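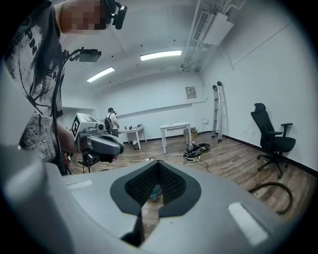 *White room with the warm brown wood-look laminate.*

## Laminate movement in a long room: lift it or leave it?

**m_kneath**, 23/10/2020

The floor is Sindholm click laminate, 8 mm, laid in February over foam underlay on a concrete slab. Total area is 37 square metres, one continuous run through a doorway into the corridor. No threshold bar in the doorway. The fitter, from a firm in Bromthorpe, said one wasn't needed at that length.

Two symptoms:

- Slight bounce in the middle of the room, worse when the heating has been off.
- One end joint near the doorway has opened enough to catch a fingernail.

The skirting was fitted before the floor and there is beading pinned over the edge. I have not yet had the beading off. Do I lift and relay, or is there something less drastic to try first?

Meinir Kneath

**subfloor_sid**

Take the beading off one long wall and look at the gap. If the boards are touching the skirting anywhere, the floor can't spread and it will rise in the middle. Check how the beading is pinned as well. The pins should go into the skirting. Pins driven down through the laminate will hold it as firmly as a screw.

**Tredwell**

Before that, put a straight edge on it. A 1,000 mm level will do. Bounce in a single place is usually a dip in the slab and no amount of trimming at the edges will cure it. I have seen perfectly good gaps cut wider and wider by people chasing a hollow.

**subfloor_sid**

She says it changes with the heating. A dip in a slab doesn't.

**Tredwell**

The dip doesn't. The boards above it do. You get the same symptom either way, so measure first.

**m_kneath**

Beading is off the window side. The gap varies from a full finger's width at one end to nothing at the other, where two boards are hard against the skirting. Pins were into the skirting. The level shows a hollow of up to 3 mm in the middle, so you may both be right, which doesn't help me much.

**oakandash**

Three in a metre is within what some makers allow and outside what others do. Look at the Sindholm sheet for your range. I wouldn't lift a floor for it.

On the doorway I would disagree with your fitter. Cut the run there and put a bar in. The corridor and the room are two pieces of floor pulling on one narrow neck, and that is where your end joint has gone.

**Prosser**

Seconded on the bar. Set the saw to the board thickness and no deeper, keep the cut at 90 degrees to the run, and clear the dust before you fix the track. The track goes to the slab, not the laminate. With a slab you'll be drilling, so find out whether there are pipes under the doorway.

**Tredwell**

A bar is ugly in a plain white room and she hasn't established that the neck is the cause. Trim the two tight boards, leave the beading off for a few weeks, then look at the joint again. It costs nothing.

**oakandash**

It costs a few weeks of grit going into an open joint. Once the edge starts to chip it won't close properly.

**subfloor_sid**

Masking tape over the joint in the meantime. Low tack, changed now and then.

**m_kneath**

Plan as follows. Trim the tight end with an oscillating cutter, spacers out, beading off. Tape on the joint. If it hasn't closed I'll do the bar. There are no pipes under the doorway, they come down from the ceiling.

Does anyone know whether the tongues can be glued at the end joint once it closes?

**Prosser**

PVA, thin bead, on the end joint only. Wipe it straight off the face. The merchant in Indham sells a small bottle with a narrow nozzle for it.

**oakandash**

Check the warranty terms before you glue anything.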